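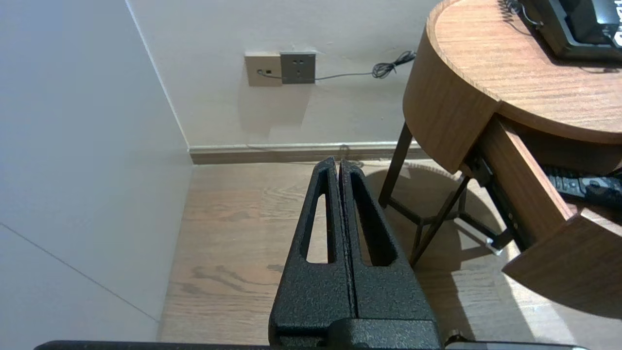

Dindia grasp planner: review after one summer of use

Our group works on home manipulation, and since July we use the Dindia planner from the Cetar lab for opening and closing drawers. The method is simple to explain. It learns from wrist camera views only, with no map of the room, and it predicts the next short motion of the two fingers.

What I like: it needs little data. The authors train with 2000 demonstrations, but Lamisi Kyei in our group got useful behaviour with 251 of ours. Straight drawers in kitchen units are almost solved. In 100 trials it failed on four.

What I like less: curved fronts. On a round side table, with the drawer half open and a remote control inside, the planner often chooses a pulling direction that is a few degrees wrong, and the fingers slide along the front. Thin metal legs and their shadow on a wood floor also disturb the depth estimate — we saw this mostly in the afternoon. Hamisi Nzioka added more than 700 demonstrations with round furniture and the result became better, but still not good.

The documentation is short and the section about calibration has mistakes. Ruairí Dolan answered our mails quickly.

I give four stars from five for flat drawers, and two for the round ones.

Selorm Darko, Sallthorpe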